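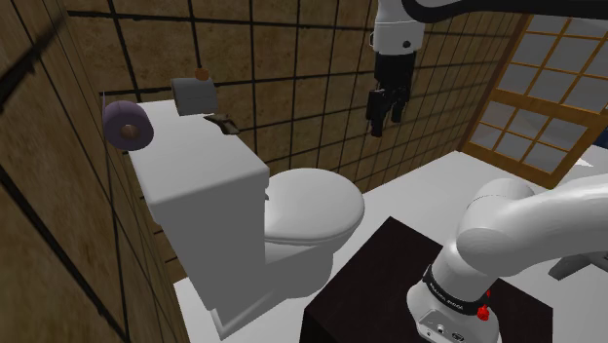

Dexter Montoya does not like the word "landlord". He has tried "host", which made him sound like a parasite or a game show, and for a while he signed his emails "your man at the flat", until a guest from Leeds wrote back to ask whether she ought to be worried.

"I let out two flats," he says. "I change the sheets and answer the phone. I don't know why there has to be a noun."

The flats are in Rulerberg, a town with a canal, a closed cinema and four shops selling the same tea towel. He bought the first with money his aunt left him and the second with money the bank would now quite like back. Between them they take guests most of the year, with a stampede in August, when the Jusow music festival fills every bed in the valley and people who own a spare mattress start talking about "yield".

I had come to ask him about guest books. Montoya has kept every one since he started, 18 of them, in a wardrobe that no longer shuts. He is writing a short history of them, which he describes as "unasked for".

He made tea first. It took a while, as he disapproves of the way I have it.

"People think the guest book is where the guest tells you about the flat," he said, once we had sat down. "They tell you about their marriage. You get a page in two colours of ink. She writes that the walks were lovely, he adds that some of the walks were longer than advertised. Then she's come back and underlined 'lovely'."

He reads them aloud well, with a flat delivery that suits the material. One entry, from a family of five, says only "We found the tin opener." Another praises the view of the church, which is odd, because the view is of the Nakamura building, a former glove factory with a clock on it. He has never corrected anyone. He feels that if a person has had a spiritual moment looking at a glove factory, it is theirs to keep.

Complaints are rarer than you might expect, and better written. A man who stayed 8 nights composed a full page on the subject of the stairs, with a sketch. Someone else objected to the ducks. Montoya gave this some thought and wrote underneath, "Noted. Have spoken to them."

"The online reviews are a different animal," he says. "Online they're talking to the next guest. They want to be useful. In the book they're talking to me, or to God, and they've usually had a glass of something."

He was nearly talked out of the books altogether. Two winters ago a firm called Drerent offered to manage both flats for a slice of the takings, and sent Ayman Zein to look them over. Zein carried a tablet and wanted the books replaced by a star rating on a screen by the door.

I rang Zein, who has since left the firm and now runs a bakery. He remembers the visit clearly.

"He gave me one of the books to look at while he was on the phone," Zein told me. "I was meant to be there half an hour. I missed my train. There was a woman who'd come every spring and only ever wrote about the kettle. Year after year. You could tell when he bought a new one, and you could tell she took it hard."

Did he still recommend the screen?

"Of course I did. It was my job. I recommended it from the station, by text."

Montoya turned the firm down on a Sunday, by letter, and admits he may have enjoyed the letter too much. He still does the bookings himself in a diary with a rubber band round it. In all that time he has double-booked once, and the two couples got on so well that they went to Portugal together and sent him a postcard. He was slightly put out not to be invited.

The history is going slowly. He has reached the fourth book and has already fallen out with himself over whether to correct the spelling. There is also the matter of permission, since most of the authors signed with a first name and a smiley face. His plan is to print a few copies, leave one in each flat and see what happens.

"Someone will write in it," he says. "They always write in things. I had a chap annotate the fire instructions."

What did he put?

Montoya went to the wardrobe, which took both hands, and came back with a laminated sheet. Beside the line telling guests to leave by the nearest exit, in neat blue biro, somebody had written, "Would rather stay."

He is having it framed.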